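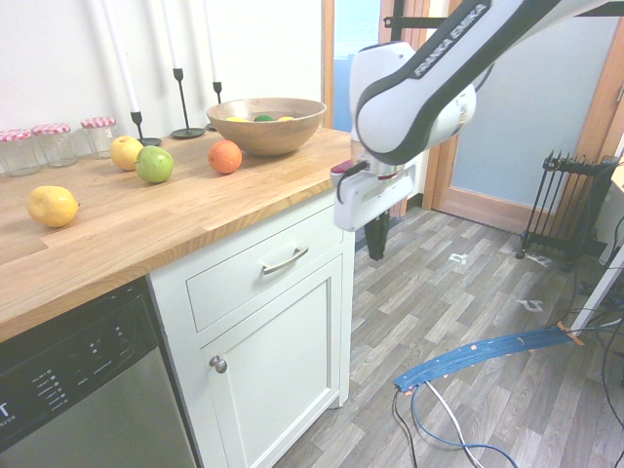
Oak butcher-block top over a white base cabinet, with a lemon, an orange and a couple of apples.

Fernden Board Butter, 13 oz tin
Item no. 3768

I started making this for my own counters, long before there was a shop to sell it from, and if you have ever lived with a wood countertop you can probably guess how that went (one dry winter, one very thirsty slab of oak, and me in the kitchen at 11 p.m. rubbing in whatever oil I could find). Board Butter is what I settled on after a good many batches. It's food-grade mineral oil and beeswax, melted together slowly and poured by hand, and it goes on like soft butter, so the name pretty much picked itself!

Use it on countertops, cutting boards, rolling pins, salad bowls and those wooden spoons that have gone pale and fuzzy. Wash the wood, let it dry overnight, then scoop out a bit with a clean rag and work it in along the grain. Don't be shy around the sink, where the wood takes the most abuse. Leave it for a few hours, buff off what hasn't soaked in, and see how it feels under your hand. New wood usually wants three coats over the first week. After that I do mine once a month, more often in January and February when the heat is on.

A few things people write to ask me. It will not hide a deep knife mark or a black ring from a wet can, so sand those out first and then butter the bare spot. It has no scent added, only the faint honey smell of the wax. It is not meant for counters with a varnish or hard finish, as it will just sit on top and stay greasy. If your tin arrives soft in summer, put it somewhere cool and it will firm right up.

Size: 13 oz, screw-lid tin
Ingredients: mineral oil, beeswax
Coverage: two coats on a counter of 96 by 25 inches
Goes well with: Korkura cork sanding block, item no. 986

Tins ship in March with the spring batch, and you're welcome to order ahead. Please save the tin when you're done with it, they are awfully handy for buttons and picture hooks.

Shuzhen Jiang, Fernden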